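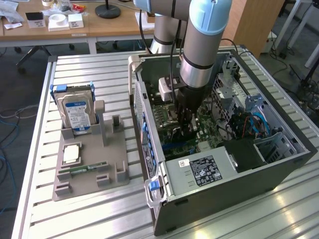 I have wanted to get inside the Pillen refurbishing shop ever since my old office tower went there to be fixed, and on Monday they finally held an open day! Yupin Phetsri took our group through the benches at the back, where used desktops get opened up, checked and sorted. What got me was how much of a business desktop is built to come apart without a fight. Lay the tower on its side with the panel off and the colors practically tell you where to put your fingers: bright blue tabs down the expansion slots, another blue release tab at the front corner, even blue tabs on the caddy that holds the hard drive. I'd owned one of these things for years and never looked.

Jinlong Tang runs the parts shelves (127 bins, all labeled by hand, and he knows every one) and he let us try seating memory in a dead board. It takes more push than you'd think! He also talked us through drive wiping, and I asked far too many questions about that.

The tour lasted 91 minutes and cost 3 dollars, coffee included. Wear flat shoes, you are on your feet all the way through. Parking is easiest on the Filtetska side, and the number 193 bus stops right outside.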